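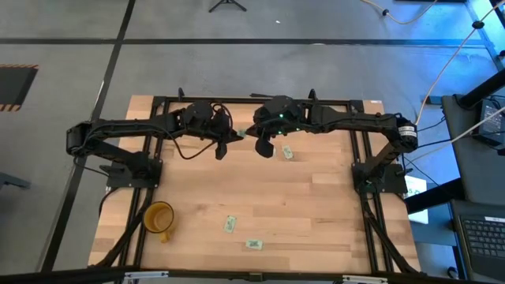
January, Clernville bench, two-arm table

Started at 9:20 with the paper money task. Goal as written on the Tevine sheet: pick up the bills from the table with both arms, straighten them, put them in a stack. Teleop by hand, one operator, then train on whatever we get. I said in the planning notes that I didn't think flat paper on bare wood was a sensible first task for these fingers and I still don't, but it's on the list so it gets its turn.

Target for the day was 134 demonstrations. That number comes from the Ekimus write-up, where somebody got a nice curve out of 134 episodes of folding a washcloth. A washcloth has thickness. You can pinch it anywhere and it comes up. I don't see why the number should carry over to paper, and when I asked I got "it's a starting point."

What we kept: 56. Threw out 7 more where I dropped the bill over the table edge or bumped the other arm. Also stopped for a good half hour when the left leader arm began lagging. Restarted the driver, lag went away, no idea what it was. Logging it here so the next person doesn't think they're imagining it.

Notes on technique, for whoever drives next:

Coming straight down on a flat bill doesn't work. The fingertips close over it and slide. What does work, maybe two tries out of three, is to set one finger down lightly near the short end, drag toward the other gripper until the paper buckles, then take the buckle with the second arm. It feels good when it goes right. It also depends completely on how hard you're pressing, and I have no force feedback on the leader side, so I'm judging by how the wrist sags in the video and by the sound. None of that is in the recorded data. The policy gets joint positions and camera views. I'd like someone to explain to me how it's supposed to learn "press lightly" from that.

Crumpled bills are far easier. A raised edge gives you something to grab. I noticed by late morning that I'd begun putting the wrinkled ones back down wrinkled side up, without meaning to. That's a bias in the set and I did it. For the afternoon I reset with my eyes on the wall. 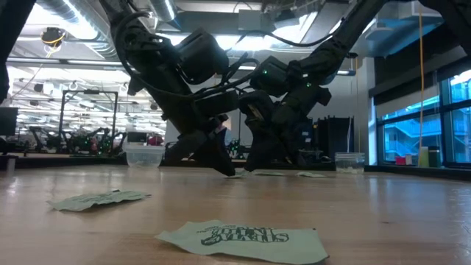 Spacing is the other trouble. When both grippers are working over the same bill there's very little room, and the wrist housings get in each other's way before the fingertips do. I ended up always leading with the right arm and bringing the left one in second. Fine for me, but if the next operator leads with the left we'll have two styles mixed together in one dataset, and the Troncoso people already showed what that does (arms that both hang back, each waiting on the other). Either we agree on right-first or we label it. I vote for right-first. Write it on the sheet.

Lighting: the wood has a sheen from the windows, and it moves over the day. Pale paper on a pale shiny table is about the worst contrast we could have picked. I asked for a dark mat. The answer was that the policy should be robust to it. Maybe. I'd want to see it work once on an easy background before asking it to be robust to a hard one.

Ran the early checkpoint at 3:40, trained on the morning's episodes only. Both arms go to the middle of the table, come down together, and close on air a little above the paper. Then they do the drag motion anyway, with nothing under the finger. Very confident. Somebody watching said it "clearly has the idea." It has the path of my hands. Whether it has looked at the bill at all I couldn't tell you, so I moved the nearest one well off to the side and ran it again. Same motion, same spot, no bill. I've put both runs in the folder under "drag, no contact" and I'd ask that only people who have watched the second one quote the first one.

To do before more collecting:
Fingertip pads. The bare tips are too slick for this. Try the thin rubber first.
Random start positions from a printed list, not from the operator's head.
Record motor current if the driver will let us. It's poor man's force but it's something.
Decide what counts as a stack. I've been calling it done when 2 bills overlap by more than half, which I made up at 10 in the morning.

I'd hold off on the rest of the 134 until the pads are on. If we change the fingers afterward, everything from today is data about a gripper we no longer have.

Left arm parked, leader arms unplugged, logs copied.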